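Pay & Inflation > Wage talks, cost of living
Is a 2 per cent raise a raise or a cut? (my employer says raise)
Posted by estness_tam, 16/03/2026
14 replies | 3 shares

Hello all. I have read this board for a long time but this is my first thread, so please forgive me if it belongs in another section.

I work in the warehouse office at Merkero, in the Estness branch. Last week we received a letter that our pay will go up by 2 per cent from May. The letter calls it "a real improvement for all staff". My question is about the word "real". I always learned that a real wage is the wage after you take away the rise in prices. My rent went up by $225 a month at the last renewal and my groceries are also higher, so I do not understand how the improvement can be real.

I asked my supervisor and she told me that "real" in the letter is only an ordinary word, like "a real effort". Maybe so. But in a letter about wages I think it should be used with care.

Tamunoemi Ogundipe

flatwhite_ledger wrote:
Your supervisor is probably right about the letter and you are right about the economics. If prices rise faster than your pay, you have a nominal increase and a real decrease. What was the inflation figure over the same twelve months? Use the one for your own city if it is published. Don't use your rent alone, it is only one item in the basket.

estness_tam wrote:
Thank you. Yes, I know it is one item, but for me it is the largest item. The official basket gives rent a certain weight, and my household gives it a much bigger weight. So the average person in the statistics is doing better than I am. Is there a proper way to say this to an employer, or will they just answer that my rent is my private matter?

Norther62 wrote:
They will answer exactly that, and I think they would be correct. An employer pays for the labour, not for your lease. If you and I do the same job and my mortgage is paid off, should I get a smaller raise than you? I don't think you would accept this if it was turned around. Ask for the official figure and leave the rent out of it.

flatwhite_ledger wrote:
Norther, the poster did not ask to be paid more than a colleague. The question was whether the price index describes people on lower pay. Often it does not do this very well. They spend more of their money on food, rent and power, and when those go up fastest, the headline number looks kinder than what they feel.

estness_tam wrote:
Yes, this is what I wanted to say. I am sorry if it was not clear in my first post.

I will add some information. Before Merkero I was at Flirent, where the increase was tied to the index automatically each May. I did not have to ask. It was not a generous company, but I always knew my pay would keep its value. Here we have a fixed percentage that somebody decides, and we learn it from a letter.
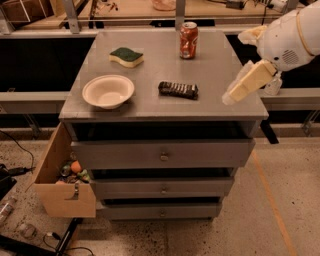
Norther62 replied that automatic indexing sounds lovely until prices are flat, and then everybody gets nothing and the union has already given away its right to bargain. "I was under a clause like that for years. In the quiet years we got almost zero and management just pointed at the contract. With a fixed percentage you at least sometimes come out ahead."

estness_tam wrote:
I had not thought about the flat years. It is a fair point. But could the agreement not have both? For example the index, and a small fixed part on top of it. Then in a quiet year you still receive the small part.

pennywise_k wrote:
Öberg has this for its depot workers, or had it when my sister was there. Index plus a small top-up, with a ceiling. The ceiling is the thing to watch. When prices jumped, the ceiling was reached straight away and the clause stopped protecting anyone. Read that line twice before you sign.

Also, did the letter offer a lump sum? Ours offered $400 once, before tax, instead of a higher percentage. Many people took it because it was cash now. It does not go into your base rate, so the next raise is worked out on the old lower pay.

estness_tam wrote:
There is no lump sum in our letter. I would be tempted by it, I admit, but I understand the problem with the base rate.

Norther62 wrote:
I'd take the cash. If I owe $3000 on a credit card, money today is worth more to me than a slightly better base rate later.

pennywise_k wrote:
For one year, maybe. Over ten years it costs you a lot, and your pension contributions are lower too. I really don't agree with you on this one.

flatwhite_ledger wrote:
Back to the first question. Tam, I would write a short, polite reply. Ask which inflation figure they used, for which period, and whether the word "real" was meant in that sense. Ask for the answer in writing. Keep the rent out of the letter, there Norther is right.

estness_tam wrote:
I will do this and post the answer when I have it. Does anybody know if I should address it to payroll or to the branch manager? The letter was signed only "Merkero People Team".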